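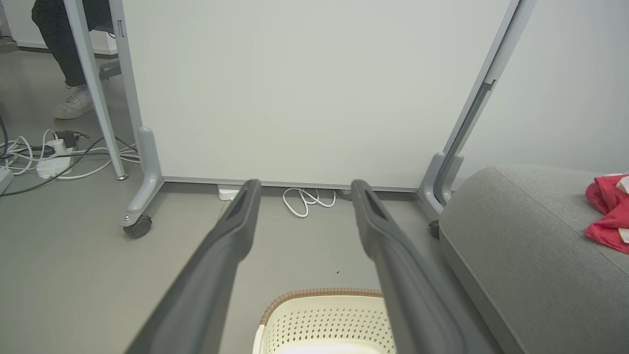
Aren -- coleção de cartas comerciais em português, transcritas e anotadas

Leia-me da versão 2

O que é

Aren é um conjunto de 1.234 cartas comerciais escritas em português, transcritas à mão e anotadas com informação sobre ortografia, datas e fórmulas de cortesia. As cartas vêm do arquivo da casa Marchetti, que importava papel e tintas, e do arquivo da Giltine, firma de transportes com a qual a primeira trocou correspondência durante muitos anos. As duas firmas já não existem. Os papéis passaram para a biblioteca da Fundação Dretlow, onde eu trabalho na transcrição e onde os originais podem ser consultados.

O português não é a minha língua materna. Aprendi-o já adulto, e uma parte das decisões explicadas neste ficheiro nasceu de dúvidas que um leitor nativo talvez não tivesse. Deixo-as escritas com detalhe para que cada pessoa possa julgar se decidi bem.

Conteúdo da pasta

cartas/ -- um ficheiro de texto por carta, em UTF-8, com fim de linha simples
metadados.csv -- uma linha por carta, separada por ponto e vírgula
abreviaturas.csv -- a lista das abreviaturas e a forma desenvolvida
notas/ -- comentários mais longos sobre cartas difíceis
LICENCA.txt -- as condições de uso

As imagens digitalizadas das cartas não fazem parte da distribuição. Ocupam muito espaço e as condições da biblioteca não permitem copiá-las para fora. Quem precisar de conferir uma passagem pode pedir a consulta indicando o código da carta.

Campos do ficheiro metadados.csv

codigo: identificador da carta, formado por uma letra (M ou G, conforme o arquivo) e quatro algarismos.
data_escrita: a data tal como aparece no papel, sem correção.
data_norm: a mesma data no formato ano-mês-dia. Quando falta o dia, ficam dois zeros.
lugar: o lugar de onde a carta foi enviada, com a grafia do original.
tipo: encomenda, reclamação, fatura comentada, pedido de prazo, cumprimento, outro.
mao: código da pessoa que escreveu, quando é possível reconhecer a letra. Os nomes foram retirados.
maquina: sim ou não, conforme a carta foi escrita à máquina.
ilegivel: número de palavras que não consegui ler.
revisao: 0 se a transcrição foi lida uma vez, 1 se foi conferida segunda vez com o original.

O campo tipo foi o mais trabalhoso. Muitas cartas começam por uma encomenda e acabam numa reclamação sobre a encomenda anterior. Nestes casos escolhi o assunto que ocupa mais linhas. Há cartas em que esta regra dá um resultado um pouco estranho, e peço que não se tirem conclusões finas só a partir deste campo.

Regras de transcrição

A ortografia do original foi mantida. Encontram-se, por isso, «pharmacia» e «farmácia», «assignar» e «assinar», às vezes na mesma página. Os acentos que faltam não foram acrescentados e os que sobram não foram apagados. A pontuação também ficou como estava, incluindo as vírgulas entre o sujeito e o verbo.

As quebras de linha seguem o papel. Uma palavra partida no fim da linha conserva o hífen, e na linha seguinte continua sem espaço. Para juntar as palavras é preciso um pequeno tratamento do texto, que não incluí porque cada utilizador prefere fazer o seu.

As abreviaturas ficaram abreviadas. São 2.766 ocorrências no total, e quase todas pertencem às fórmulas de abertura e de fecho: V. S.ª, Am.º e Sr., Att.º V.or Obg.do. No ficheiro abreviaturas.csv está a forma desenvolvida que me pareceu mais provável. Quando hesitei entre duas formas, pus as duas, separadas por uma barra.

O texto riscado está entre parênteses retos duplos. O texto acrescentado por cima da linha está entre chavetas. As palavras ilegíveis são marcadas com três pontos de interrogação, e uma leitura duvidosa tem um só ponto de interrogação colado no fim da palavra.

Os valores em dinheiro mantêm o cifrão no meio, como em 12$500. Alguns programas interpretam o cifrão como início de uma variável, portanto convém lê-los sempre como texto.

O que foi retirado

Retirei os nomes de pessoas particulares e as moradas completas. Cada nome foi substituído por um código entre ângulos, sempre o mesmo para a mesma pessoa dentro de um arquivo. Entre os dois arquivos os códigos não coincidem: a mesma pessoa pode ter um código nas cartas M e outro nas cartas G. Tentei fazer a correspondência e desisti, havia demasiados Silvas.

Ficaram fora 78 cartas que tratam de doenças, dívidas de família ou questões de herança. Os seus códigos continuam reservados, e é esta a razão dos saltos na numeração.

Limitações conhecidas

As duas coleções não têm o mesmo peso. As cartas M são mais numerosas, mais longas e mais bem conservadas. Nas cartas G predominam os avisos curtos, quase iguais entre si, com mudança apenas da data e da mercadoria. Quem calcular frequências de palavras deve separar os dois arquivos, de outro modo a palavra «vapor» parece muito mais comum do que era.

As cópias feitas em papel químico são difíceis. A tinta espalhou-se e as letras «e» e «c» confundem-se. Nessas cartas a leitura depende bastante do sentido da frase, e pode haver erros que passam por português correto -- são os piores de encontrar.

Não há cartas escritas por clientes pequenos, que provavelmente tratavam dos seus assuntos ao balcão. O conjunto mostra como duas firmas escreviam uma à outra e aos seus fornecedores, e não serve para descrever o português comercial em geral.

Alterações em relação à versão anterior

O campo mao foi acrescentado em julho, depois de comparar as assinaturas.
O separador do ficheiro metadados.csv passou de vírgula a ponto e vírgula.
As datas com o mês em algarismos romanos foram revistas. Na primeira versão, IX e XI estavam trocados em várias cartas.
A marca de texto riscado era um sinal de menos e confundia-se com os travessões do original.
O código G0411 estava repetido. A segunda carta chama-se agora G0412.

Como citar

Aren: cartas comerciais em português, versão 2. Biblioteca da Fundação Dretlow, 1 dez. 2023.

Se o trabalho usar só um dos arquivos, peço que se indique qual (M ou G). Em citações de cartas isoladas basta o código a seguir ao título.

Licença

As transcrições e as anotações podem ser usadas e modificadas livremente, com indicação da fonte. Os originais pertencem à biblioteca e a sua reprodução depende de autorização escrita.

Correções

Recebo correções com gratidão, também as que dizem respeito ao português deste ficheiro. O mais prático é enviar o código da carta, o número da linha, a leitura atual e a leitura proposta. Verifico sempre no papel antes de mudar o texto, e isto demora, porque a sala de leitura só abre de manhã. As correções aceites entram na versão seguinte e ficam registadas na pasta notas/, no ficheiro correcoes.txt.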